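White wash, and where it lives before it gets washed

I wrote in the spring that I was going to sort out the laundry in this flat, and then I didn't. A few people asked about it, so here is where things have got to.

The flat is small and has no utility room. The washing machine is in the kitchen, under the worktop, next to the oven. The bedroom is at the other end of the hall. For two years I had a tall plastic hamper with a lid in the corner behind the bedroom door, and every piece of clothing I took off went into it. Once a week I tipped it out on the bed, sorted it and carried it down the hall in my arms, dropping socks on the way.

There were two things wrong with this. The first was the lid. Damp things went in, the lid came down, and by the end of the week it smelt. The second was the sorting. My whites were all going the same sad shade because I could never be bothered to do it properly, and a grey T-shirt or a pair of blue socks would get in with them every time.

So the hamper went to the charity shop and I now have a low basket on the floor by the foot of the bed, only for whites. Everything else goes in a cloth bag on a hook in the hall. I bought the basket from Dostholm after looking at a very similar one from Birnetti that cost more and had handles I didn't want. It is shallow, and that put me off at first. You can't get a full week in it. But a shallow basket fills up quickly, and when it is full I do a wash, and a wash of whites that has only been sitting for a few days comes out a lot better than one that has been at the bottom of a hamper.

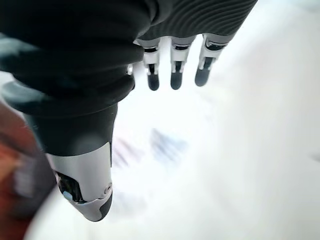 The bed gets used for the sorting all the same. I have tried doing it on the floor and my back doesn't like it, and the kitchen worktop is never clear. A made bed with a plain white cover is the best table in the flat. I pull the cover tight, put everything in a heap at the foot end and go through it from there. Marks show up well against white, so this is also when I check collars and cuffs. Anything with a proper stain gets put to one side for a soak.

For soaking I use the washing-up bowl (a second one, not the one for the dishes) and Zerkia powder, one scoop in warm water. I leave it overnight. I used to use a spray and scrub at it, and I think all I was doing was wearing the fabric out. Coffee comes out with the soak. Sun cream doesn't, or not fully, and if anybody has found something that works on sun cream I would like to know.

Then there is the question of what counts as white. I have gone back and forth on this. A plain white T-shirt is white. A white T-shirt with a print on it is, I have decided, also white, as long as it has been washed a few times already and the print isn't the sort that bleeds. I have one or two that I was nervous about. I washed them on their own at 30 the first couple of times with an old flannel in with them, and the flannel stayed clean, so now they go in with the rest. Cream is not white. I lost a good cream jumper to a hot wash by pretending it was.

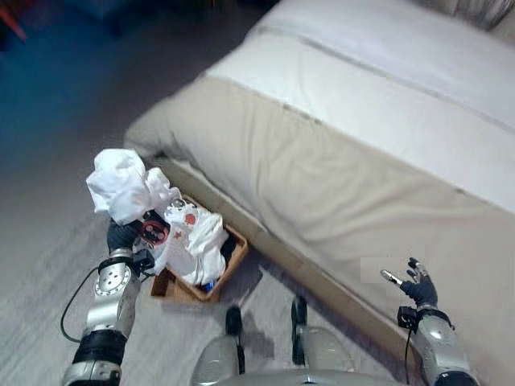

The whites basket at the foot of the bed, with some white washing lifted up above it.

The place by the bed took some working out. I had it under the window to begin with, but the radiator is there and I didn't like having clothes up against it once the heating came on. Then I had it on the far side, where I walked into it in the dark. At the foot of the bed, tucked in close to the corner, it is out of the way of the door and near enough that a T-shirt thrown from where I get undressed usually lands in it. Usually. The ones that miss are easy enough to pick up off a wooden floor, much easier than they were off the rug, which collected fluff and passed it on to everything.

The side cover on the bed is a beige one and I have had it for years. It came with the bed from Bukhari, the furniture place that used to be by the station, and I nearly got rid of it in the same clear-out as the hamper. It creases, and I have never once ironed it. But it hides the boxes underneath, and without it you would see all my winter bedding from the doorway, so it stays. It does need washing more often than I do it. I take it off in December and again at some point in the summer, and it gets its own load.

A few practical bits for anyone doing the same in a small place. Measure the gap before you buy a basket. I didn't, and I was lucky. Get one without a lid. If it is woven, run your hand round the inside before you put anything delicate in it, and deal with any rough ends — mine had one near the bottom that pulled a thread on a vest, and I trimmed it with nail scissors. Don't put wet towels in it. Those go straight over the bath until they are dry.

Check the basket before you take it down the hall, too. Lift everything out in one go and look at the bottom. Small things work their way down there and you don't see them from above. I have found a hair tie, a pen, a receipt and more odd socks than I own pairs of, and the pen would have been a disaster.

I haven't cured the carrying problem. The basket is light enough to pick up full and take to the kitchen, and that is an improvement on armfuls, but it then has to sit on the kitchen floor while the machine runs and I step over it for an hour and a half. I have been thinking about a shelf over the machine. The worktop is in the way of most of the obvious ways of doing it, so I need to measure up again, and I will probably write about that next if I get as far as buying the brackets.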